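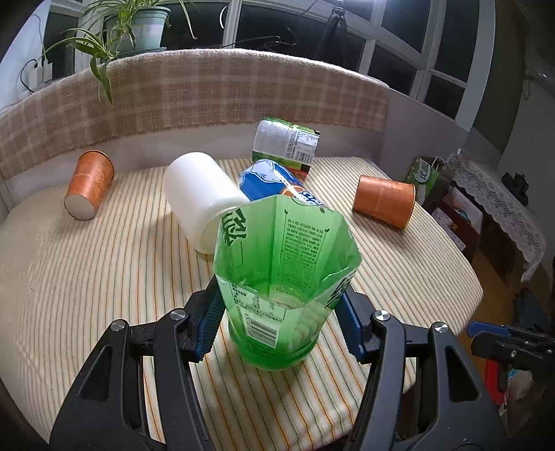
*Cut-open bottle held in the gripper, cans and paper cups on their sides behind it.*

**Holding thin-walled bottles with a hand-held gripper – what should I ask at the open day?**

I'm going to the Nasammont open day on Thursday and have a place on the afternoon table demonstration, where visitors pick up drinks containers with a hand-held gripper. The jaws in my picture have blue ridged finger pads. I practised on a green plastic bottle with the top cut open and a small amount of liquid left in the bottom.

With a closed bottle I have no trouble. Once the top is cut away, the wall folds inwards before I feel I have a secure hold, and if I ease off, the bottle slides down through the pads. Is this a matter of pad material, closing force or where I take hold? I'd like to arrive with sensible questions, as the slot is only 105 seconds per visitor.

Posted by **kandetti_bench**

---

**Mohandas Shenoy**

Mostly where you take hold. An open rim gives the wall very little support, so the stiffness falls off quickly towards the top. The moulded base is the stiffest part of the bottle. Go as low as the table allows, with the pads level, and close slowly until the bottle stops turning between them. Then stop closing. Squeezing harder after that point only bends the wall.

Ridged pads help if the ridges run across the direction of slip. If they run along it they do much less – check yours before blaming the force.

Things worth asking on the day:

- how far the jaws open, and whether both move together
- whether the pads can be changed without taking the jaws off
- how often they clean the pads, and with what
- whether the objects are set out again in the same places between visitors

Cans on their sides are a separate problem. Approach from above with the jaws either side of the can, or it will roll away from the first pad that touches it.

---

**tymoshchuk_fan**

Just grip it harder. Worked for me at the Nudum one last September.

---

**Fitriani Liem**

I would not grip it harder, for the reason Mohandas gives. With liquid in it you will also push the level up towards the rim.

I kept a log on my own bench: 126 lifts with cut bottles, 2 drops, both with the pads above mid-height. Same pads throughout, so I can't say anything about material. For paper cups, take hold near the base as well – the wall ovals easily at the mouth.

Ask whether you may have a practice lift before the clock starts. At Nasammont last year they allowed it if the queue was short. Bring your own bottle if they let you.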